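Can a machine clear your lunch yet?

Jan 18, 2025

I eat at my desk far too often, so when I heard that Zitent has put takeout cleanup on its list of chores for machines to learn, I was all ears! Chopsticks in the trash, bowl after them, done. My kids can't manage it, so I wasn't holding my breath for a gripper.

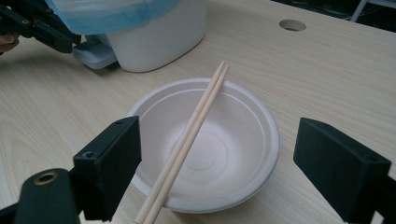
What they're after

Zitent started on this in October with a smaller outfit called Drendotis, and they tell me they have 1,141 recorded tries at table chores so far, 606 of them with trash in some form. The rest is wiping and stacking (which I'd also pay for, by the way). A person works the grippers by hand and the software is supposed to pick up the habit from that.
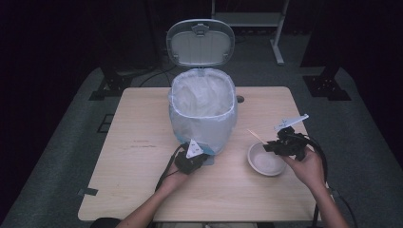
I've been grumpy about home robots for years – too many promises, too few clean kitchens. Baudry, the lunch place downstairs from me, would love something that clears tables after the noon rush, and I'd love to stop doing it at home. But a chopstick is a mean little thing to pick up. Held in those black jaws it looks skinny as a knitting needle, and the trash can had its lid standing open already. My can at home never does me that favor! Somebody will have to teach the machine about lids too.

Skirnen, which is working on the same sort of thing for store break rooms, wants a trial that runs 30 minutes with 20 lunches to clear. I'd buy a ticket. 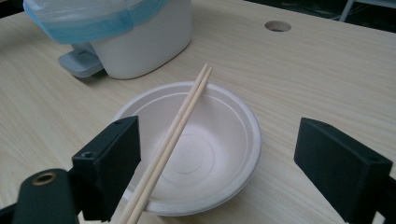 So can I get one for my kitchen this year?

Not from any of these companies. Zitent has no home model for sale and hasn't given a price or a date, so the dishes are still mine.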